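Tulten fork handover set: README

Hi, and thanks for downloading! Please read this bit first, especially if you grabbed the files before 11th November, when I pulled the old version.

The set has 4000 two-arm episodes of cutlery being passed from the right gripper to the left. I trained on it happily until the left arm started closing too early on replay, with the fork still over on the other side. My fault, I'm afraid. A loose connector had been delaying the left gripper's signal in one batch, and my sync script quietly "fixed" it the wrong way (ugh).

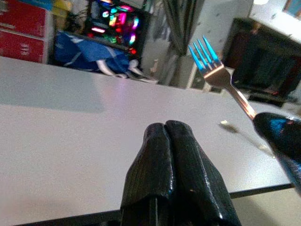 Bit-na Yeon wrote back that the early close bothered her less than the force limit, which her copy of the config had switched off, and she wanted that in the README in capitals. Fair enough! CHECK THE FORCE LIMIT BEFORE YOU REPLAY ANYTHING, and keep your hands away from both arms.

The bad batch was 40 episodes, all recorded in June. They're now in a folder called late_left, handy if you work on fault detection, but please don't train on them. Peninah Rotich is still going through the gripper logs for the rest, and I'll post her list in the changelog.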